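Household cold storage of meat

Household cold storage of meat is the keeping of raw and cooked meat at low temperature in the home, either chilled for use within a few days or frozen for longer periods. It covers the equipment used, the way meat is wrapped and placed, the length of time different cuts will keep, and the habits that go with them. Commercial cold storage, including hanging rooms and refrigerated transport, is usually treated separately.

Background

Before mechanical cooling, most homes kept meat for short periods only. Fresh meat was bought on the day it was to be eaten, or was salted, smoked, dried or potted. Larger houses had a larder on the shaded side of the building, often with a stone or slate shelf and a window covered in fine mesh. A joint might be hung there in cool weather for several days. In summer the same larder was of little use for fresh meat.

Ice boxes came into wider use in the nineteenth century where ice could be cut or delivered. These were insulated cupboards with a compartment for a block of ice and a tray to catch the melt. They slowed spoilage but did not hold a steady temperature, and the block had to be replaced often. Electric refrigerators spread through homes during the twentieth century, at different rates in different countries, and changed how often people shopped for food.

In the town of Cerkport, local accounts describe butchers delivering to the door on most mornings until refrigerators became common. Katherine Bermúdez, in her history of the town's food shops, records that one firm, Tatberg, kept five delivery boys before the change and none afterwards. The shop then began to sell larger joints, as customers had somewhere to put them.

Principles

Low temperature slows the growth of bacteria and the action of the enzymes naturally present in meat. It does not stop either completely. Most food safety advice in Britain is to keep a refrigerator at 5°C or below and a freezer at −18°C. At freezer temperature bacteria do not multiply, but many survive and become active again when the meat thaws.
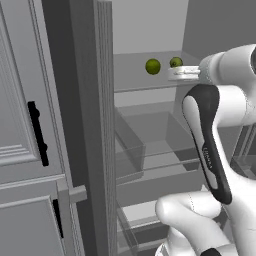

Temperature inside a refrigerator is not even. In many upright models the coldest part is the bottom shelf, just above the salad drawers, while the shelves in the door are the warmest because they meet room air each time the door is opened. The position of the fan or cooling plate can alter this pattern. A thermometer left on a shelf overnight gives a more useful reading than the dial, which on older models shows only a setting from low to high.

Crowding also has an effect. Air must be able to move between items, and a very full refrigerator may have warm spots even when the thermostat is set correctly. A full freezer, on the other hand, holds its temperature well, as the frozen food itself acts as a store of cold.

Chilled storage

Raw meat is normally kept on the lowest shelf, covered or in a sealed container, so that juices cannot drip on to other food. Cooked meat is kept above it. Meat sold in sealed trays is usually left in its packing until needed. Meat bought loose from a butcher may be moved to a dish with a lid, or left in its paper on a plate for a day or so.

Keeping times depend on the cut and how much it has been handled. Mince spoils sooner than a whole joint, since mincing spreads surface bacteria through the meat. Offal and poultry also have short keeping times. Large pieces of beef last longest of the common fresh meats. Where a use-by date is printed on the pack, it takes priority over any general guide.

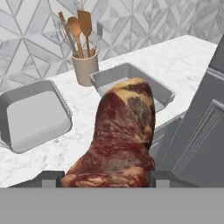 Colour is a poor measure of freshness on its own. The red of fresh beef comes from the pigment myoglobin after contact with oxygen. Meat sealed away from air is a darker, more purple shade, and it usually turns brighter once the pack has been open for a short time. Brown patches can appear on meat that is still within its date. A sour smell or a sticky surface is a stronger sign that it should be thrown away, although harmful bacteria can be present without either.

Frozen storage

Meat keeps its quality best when frozen quickly. Slow freezing forms large ice crystals, which damage the muscle fibres and lead to a greater loss of liquid on thawing. Small, flat packs freeze faster than thick ones. Many freezers have a fast-freeze setting, which is switched on some hours before fresh food is added.

Freezer burn is the drying of the surface where it is exposed to cold air. The affected parts turn pale or greyish and become tough when cooked. They are safe to eat but are often trimmed off. Close wrapping, with as little air as possible inside, is the usual way to prevent it.

Labelling practice varies. A survey by Leidy Huanca of 47 homes in the Girow district found that 33 had at least one pack of frozen meat with no date on it. In 19 of the homes, the person who did most of the cooking could not say what kind of meat the pack contained.

Thawing is best done in the refrigerator, on a dish deep enough to hold the liquid. A large joint may need more than a day. Thawing at room temperature allows the outside to warm while the centre is still frozen. Meat thawed in a microwave oven should be cooked straight away.
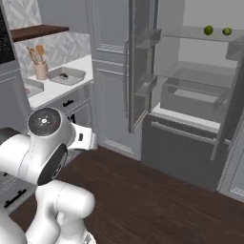
A large refrigerator with its doors open, beside kitchen cabinets.

Cleaning

Spilled meat juices are wiped up at once with hot soapy water, and the cloth is washed or thrown away. Shelves and drawers are taken out for washing from time to time. Door seals collect crumbs and moisture in their folds, and a seal that no longer closes tightly lets in warm air and makes the motor run for longer.

See also

Curing
Larder
Ice house
Paucar method of dry salting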